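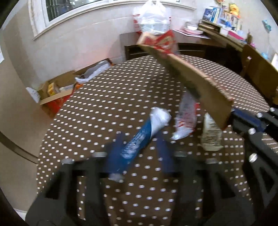
I've been running a small website for about two years now, selling hand-dyed yarn and a few patterns, and in all that time my terms of use page was something I'd pieced together late one night in August. My brother-in-law Lorcan finally talked me into doing it properly, so I signed up for Hilarora, a tool that asks you a long string of questions and then writes your legal pages for you.

I'll say first that I liked it a lot, and I'm a person who puts off anything with the word "liability" in it! The questions are in plain, friendly English (do people leave comments, do you link to other shops, do you ship abroad) and each one has a little note beside it telling you what your answer will change. There were 24 for me. I did them over a pot of coffee and still had some left in the pot when the draft came up.

The draft itself read well. The part on who owns photos that customers send in was clear enough that my mother understood it, and the returns section was far kinder in tone than my old one. I did try Dullia before this, and theirs gave me a whole page on software downloads, which I have never offered and couldn't if I wanted to. 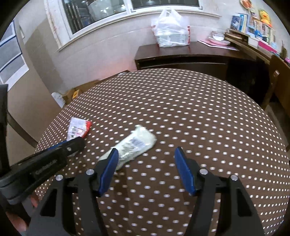
Two small packets on the dotted tablecloth.

Now for the grumbles. You can't move sections around once the draft is made – you have to go back and answer everything again, which I did, twice, with some muttering. The clause on which state's law applies was left blank with only a faint gray line to show it, and I very nearly published it that way. And if you sell through a second site, as I do, you need the bigger plan.

I still had a lawyer in town look it over. She changed a few lines in the privacy part and left the rest alone, so I felt my money had gone to good use. Four stars from me, and I'd give the last one gladly if they'd let me drag a paragraph from here to there.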